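Prilov to run packed lunch pilot at 13 workplaces from September

Uveck, August 23, 2023

Catering company Prilov will start a packed lunch service for small offices and workshops in Uveck next month. The pilot covers 13 workplaces on the Mfaume estate, none of which has a canteen, and will run for 21 weeks.

Staff at the 13 sites will be able to order a cold lunch by 4 pm for delivery the next morning. Meals are made overnight at the company's kitchen on Ralodine Road and taken to each site before 10.30 am, where they go into a fridge supplied and serviced by Prilov. There is no delivery charge and no minimum order for each workplace.

The opening menu has 40 dishes on a rota, with eight available on any one day. They include barley and roast squash salad, cold soba noodles with egg, smoked mackerel with potatoes and dill, chickpea and tomato stew to be warmed up, and a cheese and pickle box that has been the best seller on the company's market stall. At least three of each day's dishes will be vegetarian. Prices run from £4.20 to £6.80. Allergen sheets will be kept on the door of each fridge and sent out by email with the weekly menu.

Prilov carried out a survey of people working on the estate in the spring. Of those who replied, 79 per cent said they ate lunch at their desk or bench on most days, and many said the nearest shop was too far to reach and get back from in a half-hour break. Several asked for smaller portions at a lower price, and the menu now has a half size for most salads.

"People told us they wanted an ordinary lunch that turns up on time," said Kanako Shimada, head of operations at Prilov. "They were less interested in a long menu than we had expected. We cut the list quite hard after the survey and put the money into a second van."

The company has taken on four kitchen staff and two drivers for the pilot. All six posts are permanent. The Ralodine Road kitchen has also been fitted with a larger cold store, and the old loading bay, closed after last winter's leak, is back in use.

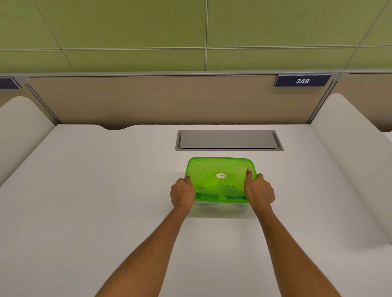

Meals will be sent out in returnable boxes, with a deposit of £2 added to a customer's first order. Empty boxes should be rinsed and left in the crate beside the fridge, and the driver will collect them on the next round. Customers who would sooner bring their own can do so at the weekly Mfaume stall, where staff will fill any clean food container with a lid that closes properly. A rectangular plastic one with rounded corners, like the lime-green box held here in both hands, is a good shape for the salads and noodle dishes. Soups and stews need something deeper. The stall will take 30p off the price of each meal sold this way.

Orders open on the first working day of September. Workplaces on the estate that are not part of the pilot can ask to go on a waiting list, and Prilov expects to offer them places in the new year if the two vans have room. Sites need a standard socket and floor space for an under-counter fridge.

Menus and order forms are available from the Prilov office on Ralodine Road, which is open from 8 am to 3 pm on working days. Press enquiries should be sent to Kanako Shimada at the same address.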